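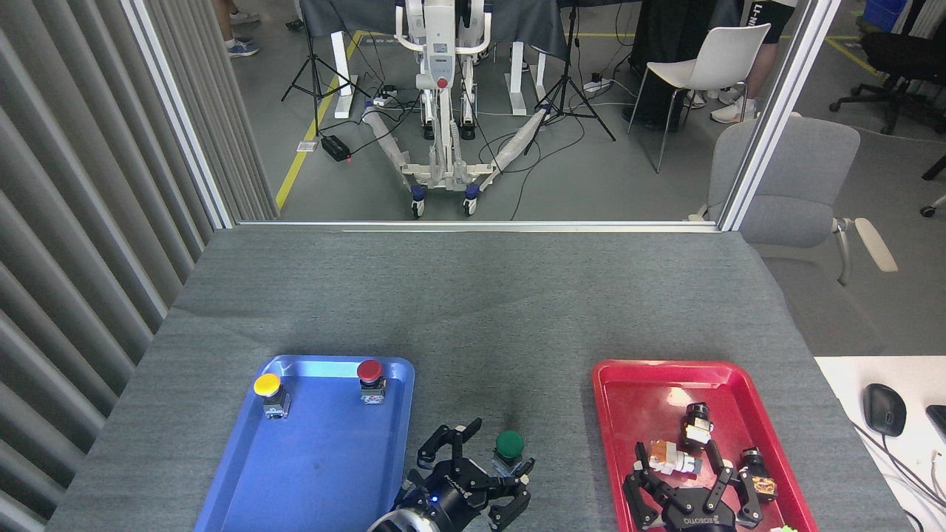
October 27, 2018
By the Narkby bench notes editor

Section 4. Wiring the stop and start buttons on the Pamberg dust collector

Read this section before you open the box. The sheet that Kasturitz packs with the button kit claims the job takes "minutes." It took us most of an afternoon, and part of that went to working out which of the two wiring drawings matched the switch blocks in the bag.

These steps cover the Pamberg collector with the factory control box and the Kasturitz three-button kit. If you have the older box with the rocker switch on the side, stop here and go to Section 6. The kit will bolt to that box, but the control circuit is different, whatever the label says.

CAUTION: Unplug the collector and keep the plug where you can see it. Turning off the wall switch doesn't count. If your collector is hard-wired, have an electrician do steps 5 through 9.

Before you start

Check the contact blocks before you check anything else. A stop button needs a normally closed contact, and a start button needs a normally open one. The makers print NC or NO on the side of the block in tiny letters, and we've had kits with the wrong block snapped on. Put a meter across the terminals. With the button at rest, NC should read closed and NO should read open. If your meter disagrees with the printing, believe the meter.

Don't rely on cap color either. Red is stop and green is start on most shop machines. Yellow is supposed to be the reset on this kit, but the caps swap between bodies with a quarter turn, so a color tells you only which cap someone put on last.

Mounting

1. Pick a spot you can reach from where you stand at the saw. The Kasturitz sheet suggests the side of the collector, which is a fine place if you enjoy walking around a running machine to shut it off. We use a post near the outfeed side.

2. Mark the holes with the paper template, then measure it against the actual panel. Ours had been printed a little small. Lay the blank panel over the marks before you drill.

3. Drill and deburr. Feed each button body through from the front with its gasket under the collar.

4. Tighten the ring nut by hand, then a little more with the plastic wrench. The sheet gives a torque figure, but the supplied wrench has no way to measure one. Snug is enough. If the gasket bulges, back off.

Wiring

5. Take off the control box cover and find the terminal strip. Photograph it before moving any wires.

6. Run the control cable from the box to the panel, leaving a loop at each end. Use the strain relief. The push-in grommet that comes with the kit is not a strain relief, even though the parts list calls it one.

7. Wire the stop button first, in series with the control feed, on the NC contact.

8. Wire the start button on the NO contact, in parallel with the holding contact in the control box.

9. Wire the reset to the pair marked R. If your terminal strip has no R pair, leave the reset unwired and cap the hole. Don't guess.

NOTE: Gunn sells a ready-made cable for this job under part 777. It fits, and the crimps are decent. We can't see that it does anything plain control cable of the right rating won't do for a good deal less.

Testing

10. Close both covers, clear the hose, and plug in. The collector should stay off. If it starts by itself, pull the plug and recheck step 8.

11. Press start and let go. The motor should keep running. If it quits when you release the button, the holding circuit isn't connected.

12. Press stop. The motor should coast down and stay off after you twist the button to release it. If releasing it restarts the motor, unplug the machine and don't use it until you've found the fault.

13. Start the collector again, and with it running, pull the plug. Wait for the wheel to stop, then plug it back in. It must not restart.

CAUTION: These buttons control a dust collector and nothing else. The kit box says "emergency stop" in large type. We would not treat it as one for a saw, a planer, or anything else with a cutter.

Upkeep

Repeat steps 10 through 13 every February and after any work on the box. The advertised life of the contacts is generous, and was presumably measured somewhere without sawdust. Ours got sticky after roughly 100 presses, and a dry brush around the collar fixed it. Skip the spray lubricant.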